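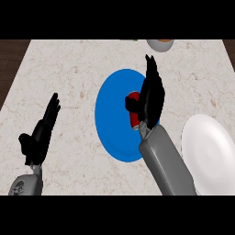
Hoteck, August

Figure 2. Rendered view of a countertop with a blue plate and a small red object.

4.2 Supervision frequency and coaching practice

The second analysis considered whether the interval between supervision sessions was related to how internal coaches reported using their contracting skills. All coaches in the sample were employed at one of two sites, Kevo or Lanov, and held a line role in addition to their coaching duties. Coaches at Kevo were offered group supervision every 6 weeks. Those at Lanov arranged individual supervision at their own discretion, with a minimum of one session in each half of the program.

Contracting was measured with the revised Mallet inventory, a self-report instrument of 13 items scored on a five-point scale. Two items were reverse scored. The original version included a subscale on fee negotiation, which was dropped as internal coaches do not charge their clients. Internal consistency was acceptable for the full scale and weaker for the subscale on three-way meetings, where several coaches left items blank. Blank items were treated as missing and no imputation was carried out.

Coaches who attended group supervision reported revisiting the coaching agreement more often than those who attended individual supervision. The difference was present at the midpoint of the program and had narrowed by the final measurement. Reported confidence in handling a sponsor's request for information showed no difference between sites at either point. We had expected the Kevo coaches to score higher on this subscale, given that sponsor confidentiality was a standing agenda item in their groups.

Session logs offer a partial check on the self-report data. Each coach was asked to record whether the goals of the engagement had been discussed, amended or left alone. Logs were returned for 8 of the engagements at Lanov and 9 at Kevo, a return too small to support inferential testing. Read qualitatively, the logs suggest that amendments to goals clustered in the third and fourth meetings and were most often prompted by a change in the client's reporting line. Supervision was mentioned as a prompt in only a few entries, all of them from Kevo.

4.3 Role conflict

Role conflict was raised in the free-text responses from both sites. The most common form was the coach learning, through line duties, of a staffing decision that affected a current client. Coaches described three responses: pausing the engagement, continuing without disclosure, and referring the matter to a supervisor. The coding scheme did not rank these responses, and the data do not indicate which led to better results for the client.

A less common form involved performance reviews. At Lanov, coaches could be asked to contribute to a review panel in a neighbouring business unit. The written policy excluded current clients from this arrangement but was silent on former clients. Several respondents favoured a waiting period, although they differed on its length. Kevo had no comparable panel at the time of data collection.

These findings should be read with the design in mind. Site and supervision format were fully confounded, and coaches were not assigned to either format at random. Differences in organizational culture, workload or selection of coaches could account for part or all of the pattern described in 4.2. Section 5 takes up the implications for supervision policy.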